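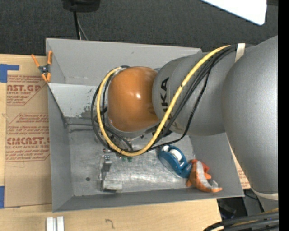
How should a tape dispenser be stored in a sheet-metal parts bin? On its side, with the tape end folded under so dust does not reach the adhesive.

On 2025-08-28, Waldemar Grabowska wrote:
> Our gray bins scuff badly on the bench tops. Does the list line the underside or the bench?

Waldemar,

The bench. We lay flattened cardboard under each bin and replace it in October. Adhesive felt failed on 13 bins; the pads crept outward under load. For scuffs on the inside, a damp cloth and mild soap are enough. Avoid abrasive pads. Loose foil should be taken out before wiping, as grit collects under it.

Zyanya Nava
Stores, Jatlow

2 comments
Share 13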